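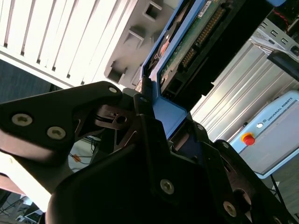 Most claims about robots that take apart old computers can't be checked by the people asked to pay for them. Grulance, which tests and advises on automated equipment for recycling and repair shops, wants that to change, and today it is publishing a draft set of rules for reporting how well these machines do their job. The draft covers desktop computers only. It starts with the part buyers ask about most, the hard drive, because a drive that goes missing is a data problem as well as a lost part. A drive still sitting in its blue plastic caddy, held between two gripper fingers with its circuit board bare, looks like a finished job in a sales deck. Under the draft it counts for nothing until the report also says who opened the case, who unplugged the cables and whether the drive was readable afterward.

The draft is called the Trenik Reporting Rules. It runs to 11 clauses and does not certify anything. Grulance says it has no plans to sell a badge, a seal or a sticker.

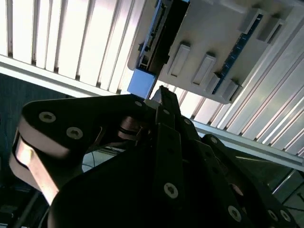
TZAVARAS, September — Grulance is opening the Trenik Reporting Rules for comment after a review of the paperwork that vendors hand to prospective buyers. The review took in 3416 logged removal attempts from vendor reports. Grulance found the word "autonomous" used for jobs where a person started the task, stopped it, reset the part and started it again.

"I have read a lot of success rates, and I could not tell you what most of them mean," said Zulema Escobar, who led the drafting. "One report said 100 percent. The footnote said failed grasps were left out. I would like to leave out my failed grasps too."

The main points of the draft are as follows.

Every attempt is logged, including the ones an operator stops. A report that drops attempts must list them and give the cause.

Human help is written down by task. If a person removes the side panel, steadies the case or frees a cable, the report says so, and the job may not be described as autonomous.

Test units are chosen by someone other than the vendor. A vendor that has practiced on one model of tower must name the model.

Damage is checked after removal. Bent pins, cracked latches and torn connectors are recorded even when the target part came out.

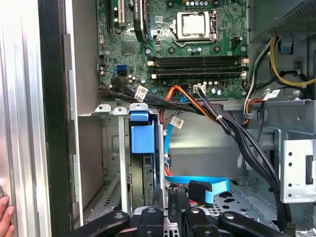 Safety gets its own clause, and it is the one Grulance expects to be argued over. The draft asks for a written risk assessment of the whole work cell, covering the arm, the gripper, the part and the person nearby. Buyers are often told that an arm sold as "collaborative" needs no further study. Escobar does not accept that. A sheet metal edge moving at a modest speed is still a sheet metal edge, she said, and an emergency stop button is a last resort that has to be within reach to be any use.

The draft also asks that safety functions be tested on a set schedule, with the results kept where workers can read them.

Flurnix, a refurbishing business that handled 3000 desktops last year, has agreed to try the reporting form on its own line. It has not agreed to like it. The company told Grulance that logging each hand touch could slow a shift, and that small shops may not have anyone free to do it. Grulance has left that objection in the published draft, next to the clause it concerns.

There are gaps. The draft says nothing useful about laptops, glued batteries or machines with water damage. It does not set a passing score, and Grulance doubts that one number would suit both a data destruction firm and a parts reseller.

"A rule on paper has never stopped anybody from cherry-picking," Escobar said. "What it can do is give a buyer something to point at when the numbers look too good."

Comments may be sent to Grulance by mail or through its website. All comments will be published with the sender's name, including those from vendors. A call for questions will be held on a Monday at 10 a.m., and the time and dial-in details will be sent to anyone who asks for a copy of the draft.

Media contact: Zulema Escobar, Grulance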